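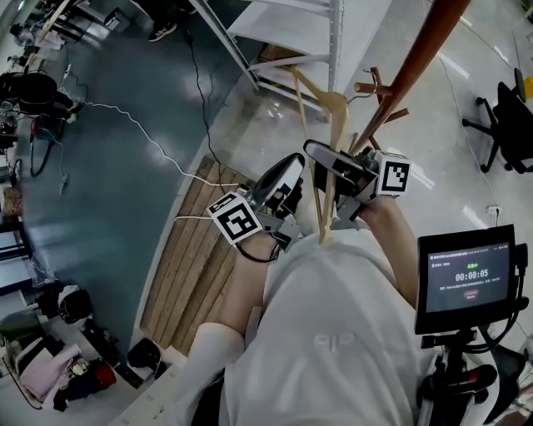 Keeping winter clothes in good order: tips from our house

When I moved to Wutdale I had one heavy coat and I treated it badly. It was on the back of a chair in the evening, on the bed at weekends, and in a plastic bag from spring to autumn. After two winters the shoulders were out of shape and the collar smelled of cooking. The coat was not cheap, so I started to ask people how they do it. Most of what I write on this page comes from my aunt, Evanthia Kontogiannis, who did alterations for many years, and the rest I learned by making mistakes.

Hangers

The thin wire hangers that you get from the dry cleaner are good for carrying the clothes home. After that, give them back. They make two points in the shoulders, and in a knitted garment these points stay for a long time. For coats and jackets I use wooden hangers with wide ends. For shirts an ordinary wooden one is enough.

The width is important. Put the hanger inside the coat and look where it finishes. It should stop a little before the sleeve seam. If it pushes into the sleeve, it is too wide and it will make a bump. If it stops close to the collar, the shoulders will fall down.

Old wooden hangers sometimes become rough and pull the lining. Rub them with fine sandpaper along the grain, wipe away the dust and then put on a very small amount of beeswax with a cloth. Leave them one night before you use them. If a hanger is sticky from old varnish, I don't try to save it any more. I tried three times and every time it marked something.

Jumpers do not go on hangers. If you have no shelf, fold the jumper in half down its length, lay it over the hanger with the armpit at the hook, and put the body over one side and the sleeves over the other. Melina Drakos, my neighbour, showed me this and I have used it for all my cardigans from then on.

The coat stand in the hall

A coat stand is for the clothes you wear this week. Ours had at one time eleven things on it, also a wet umbrella and a bag of potatoes, and it fell on the cat (the cat is well). Now we keep these rules:

Heavy coats go on opposite sides, so the weight is equal.
Bags hang low or on the floor.
Anything not worn for seven days goes back in the wardrobe.
Wet coats do not go on the stand.

If the stand moves when you touch it, turn it on its side and check underneath. Often it is only a screw which needs a half turn. If one foot is shorter, glue a piece of felt under it. Do not use folded paper, because it becomes flat in a few weeks and you begin again.

A loose wooden peg can be fixed in an evening. Pull it out, clean the old glue from the hole with a small knife, put wood glue on the peg and push it in with a twist. Wipe what comes out. Leave it until the next day with nothing on it. When the hole has become too large, wrap the end of the peg with one layer of cotton thread before you glue.

For dust on varnished wood I use a cloth that is only a little damp, and then a dry one straight after. Spray polish looks nice on the first day, but it can come off on a pale collar.

Drying a wet coat

Shake it outside first. Then close the top button, pull the sleeves straight and hang it on a wide hanger in a room where air moves. The bathroom is the worst place if it has no window. Do not put it against the radiator. Wool becomes hard and the glue inside the front of some coats lets go, and then you see small bubbles in the cloth which no iron will remove.

Empty the pockets while the coat is wet. I know it is boring. A bus ticket in a wet pocket turns into a kind of porridge, and a forgotten pen is much worse.

When the coat is dry, brush it from the top down. A clothes brush with natural bristles costs less than one visit to the cleaner. Mine is a Clondier, quite old, and I wash it in mild soap twice a year and dry it with the bristles down so the water doesn't stay in the wood.

Small repairs

Buttons on a coat need a shank, this means a short neck of thread between the button and the cloth. Put a matchstick on top of the button while you sew over it. After you finish, take the match away, lift the button, and wind the thread several times round under it before you make the knot. On heavy coats put a small flat button on the inside as well.

The hanging loop inside the collar always breaks on one side first. Do not wait for the other side. My aunt makes new ones from grosgrain ribbon, folded double, and sews each end with a small square of stitches. Good ribbon can be bought by the metre at Fragkou, near the post office, and they will cut even a short piece without making a face.

A torn lining at the armpit is normal, everybody lifts the arms. Sew it with a slip stitch and leave it slightly loose. If you pull it tight it will tear again beside your repair.

Moths

Moths like dirty wool more than clean wool. So wash or clean everything before you put it away in spring, also the scarf which you think is clean. Cedar blocks help a little. They lose their smell, and then you sand them lightly and it comes back. Lavender is pleasant, but I would not trust it alone.

If you find holes, take everything out. Vacuum the corners of the wardrobe and the gap under the bottom board, and empty the vacuum outside immediately. Small woollen things can go in the freezer in a closed bag for two weeks. Shake and brush them afterwards.

I open the stored clothes once in July and put them on the balcony in the shade for an afternoon. It is strange to see winter coats in such heat and Prodromos Pappas from downstairs always asks me if I am going to Norway.

Questions from readers

Fotini Lazaridis writes that her wardrobe smells old although it is empty. Wash the inside with warm water and a little white vinegar, and leave the doors open until it is fully dry. After this put a bowl of bicarbonate of soda at the bottom, around 600 grams for a large wardrobe, and change it after a month. If the smell is still there, look at the back panel. A wardrobe on an outside wall needs a small space behind it.

Michalis Vlachopoulos wants to know if he can hang trousers and a jacket on the same hanger. Yes, if the bar is round and not too thin. Fold the trousers on the crease and hang them first, and let them rest a day between wearings.

One reader asked how to take shine off the elbows of a dark wool jacket. Put a damp cotton cloth over the place, hold the steam iron just above it without pressing, and brush the wool while it is still warm. It works better on a young shine than on an old one.

Next time I will write about shoes and salt marks.

Page last changed 14 February 2018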